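The Blue Bin Method (Sort Of)

12/10/18

I've been putting off the toy clear-out for so long that it had become a piece of furniture in its own right, mentally speaking. Every year around the holidays I tell myself I'll get it done before anything new comes into the house, and every year I end up wedging new boxes on top of old ones. So this year I started early, with a white table, a bright blue bin and a small brown toy lion.

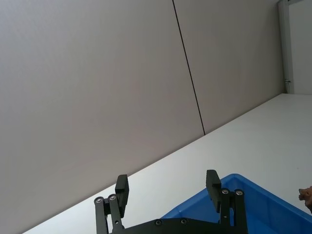
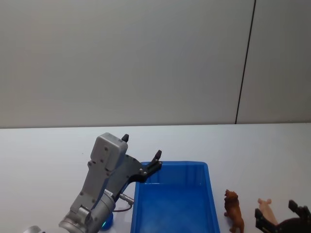
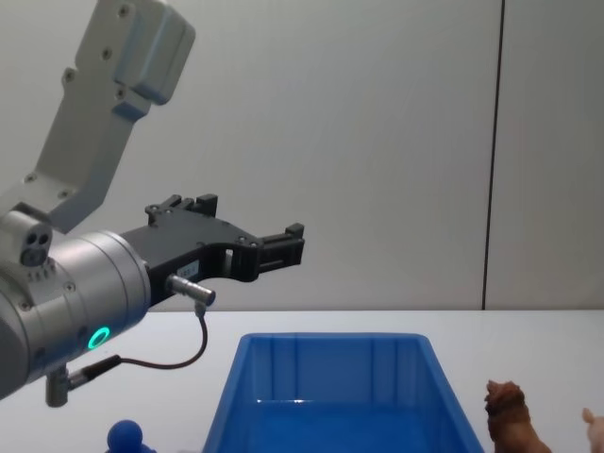 What goes in the bin first?

Whatever is smallest. Little animals, game pieces, stray blocks, anything that hurts when you step on it. Big toys are easy to find again, but the small ones vanish under the couch and you don't see them until you move.

I got the one-bin idea from my friend Defne Akyol, who has raised three kids in an apartment in Grandville with hardly any closets. Her rule is that you clear one flat surface completely, put one bin on it, and don't go get a second bin until the first one has been filled and carried off to wherever it's going to live. I used to set out five at once with labels on them (so proud of those labels!) and then I'd stand there holding a plastic horse, trying to decide if it was FARM or ANIMALS or MISC. One bin means there's nothing to decide.

A shallow bin works better for this than a deep one, by the way. I had a big tote from Pramico for years and it was a pit. Stuff at the bottom stayed at the bottom. With low sides the kids can see what they own, and they'll put things back too, or at least they throw them in the right direction — I'll take it.

The animals are the hard part for me. We have a lot of them and I'm soft about every single one. My daughter got her first few from Zübeyde Aydoğan, our old neighbor, who used to keep a jar of them by her front door and let each kid on the block pick one. I can't give those away, so they've got their own shelf now, and the lion is going up there too. The duplicates went in a bag for the April yard sale.

I do the sorting in bursts of 55 minutes, one load of laundry, and then I stop even if I'm in the middle of something. The first burst got me through the animals and half the train tracks. The puzzles are next, and I already know there's a piece missing from the 400-piece lighthouse one. I might check under the couch before I start.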